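Bajwa replaces pigment in Gundano red, dealers told to check lot numbers

2022-09-08

Coatings supplier Bajwa has replaced the main pigment in Gundano red, its factory-applied finish for steel cabinets, lockers and shop furniture, and has asked dealers not to mix old and new lots on the same job. The change covers both the powder and the touch-up paint. Lots numbered 1791 and higher use the new formula.

The company set out the change in a four-page technical notice sent to dealers and contract finishers. The notice says the old pigment is no longer offered in the grade used for Gundano red, and that the replacement was picked after a comparison of candidates at the independent test house Dakell. The product name, order codes and cure schedule stay the same. The gloss level also stays the same, although the notice adds that finishers who run their ovens at the hot end of the permitted range may see a small drop in gloss at sharp corners.

Under daylight-type lamps the two versions are described as a commercial match. The difference shows under warm indoor lighting, where the new version reads slightly more yellow, and on surfaces that are partly shaded. Deep reds lose apparent saturation quickly as the light level falls, and a panel in shadow can look maroon next to an identical panel in full light. Inspectors are therefore asked to compare parts side by side under one lamp, at one angle, before rejecting a delivery on color.
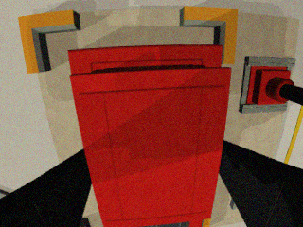
According to Bajwa, most complaints about red finishes come from viewing conditions and would disappear if both parts were moved to the same bench. The firm said it would still replace any panel from a lot that fails an instrument reading, and that readings should be taken on a flat face well away from seams.

Dakell's part of the work consisted of a light exposure run, a rub test and a wipe test with common cleaning fluids. Panels were exposed for 28 days in a cabinet with alternating light and dark periods. Both formulas stayed within the allowed color shift. In the rub test, panels were given 100 double strokes with a damp cloth, then checked for color transfer. None was recorded for the new formula. The old one left a faint trace on the cloth at the lowest permitted cure, a result already known to finishers and the reason for the minimum cure time printed on the carton.

Results with cleaning fluids were less even. Neutral detergents and diluted alcohol had no measurable effect on either version. A strong alkaline degreaser dulled both, and dulled the new one sooner. The notice now advises against leaving alkaline cleaners standing on the surface and recommends a clear water rinse after any spill. Solvent-based marker removers are not covered by the tests, and the notice makes no claim about them.

Touch-up work is the area most likely to cause trouble. Paint pens and small cans from before the change will remain in dealers' stockrooms for some time, and their labels look the same as the new ones apart from the lot number on the base. New touch-up paint on an old panel is expected to be acceptable for chips and edge scratches. It is not recommended for larger areas, where the join will be visible under warm light. For those repairs, Bajwa will supply the old formula from reserved stock until it runs out. Orders need the lot number of the original part, normally found on a label inside the door or under the lowest shelf.

Buyers who are adding to an existing installation have two options. They can ask for parts from reserved stock, subject to quantity, or they can place the new parts in a separate run with a gap or a corner between them and the old. The second is the cheaper route and is already common practice where parts have aged in place for several years, as older panels will have shifted slightly in any case.

The other colors in the Gundano range are unchanged. The pale grays, supplied mainly for table tops and drawer fronts, use no organic red or yellow pigment and were not part of the comparison. The darker gray sold for edging and frames is also unaffected – dealers can go on combining it with either version of the red. Black legs and bases are finished in a separate product line and carry their own lot numbers. 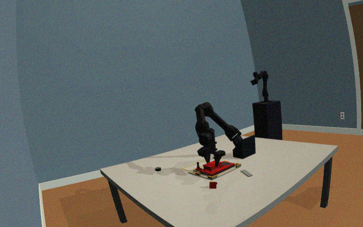

Gray-white table top with a darker gray edge.

At the Plosham finishing plant, production moved to the new formula after the last of the old powder was used up. The plant cleans its booths fully between colors but not between lots of one color, so a short changeover run was set aside and will not be sold as first quality. Contract finishers are advised to do the same. Reclaimed powder from before the change should not be blended with new material, even in small amounts, as the two pigments differ in particle size and the blend may settle unevenly in the hopper.

Color standards have also been reissued. Printed cards showing the old red should be withdrawn and replaced with sprayed metal chips, which dealers can request through their usual order desk at no charge. The chips carry a lot reference on the back and should be stored in the sleeve supplied. Digital color values have been updated in the planning library, but the notice repeats the standing advice that screen colors and renderings are for layout only and cannot be used to approve a finish.

Prices do not change for orders already confirmed. A revised list is due in October and will show the touch-up paint in a single can size, with the smaller can dropped. Warranty terms are the same for both versions, and claims on old panels will be handled under the terms in force when the parts were delivered.

Dealers with mixed stock can return unopened cartons of the old powder for credit. Opened cartons are excluded.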